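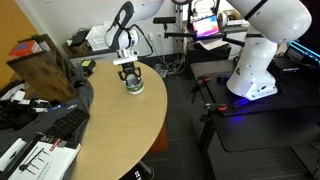
8/13/23

Finally got around to the gripper on the left arm this week. It had been closing a hair late on one side, and I kept blaming the script (my script, so fair enough). Nope – it was a loose screw at the fingertip joint. Twenty minutes with a hex key and a dab of threadlocker, and I could've done it back in October!

While I had the tool off I went through the rest of my list. Wiped down the wrist, checked the cable for rub marks, and gave it a bit more slack, because it was pulling tight whenever the arm reached for the far side of the table. Then I zeroed the fingers again and ran the Kozan grip test, 397 cycles before I got hungry and stopped it. No drops.

Next job is the mount. The bolts are due for a torque check every 2000 hours and the counter says 2346, oops. Larnwood sells a nice little torque driver that I've been eyeing for ages, but shipping is silly, so I'll probably borrow one. Oh, and I still need to back up the settings on the other arm before I touch anything over there.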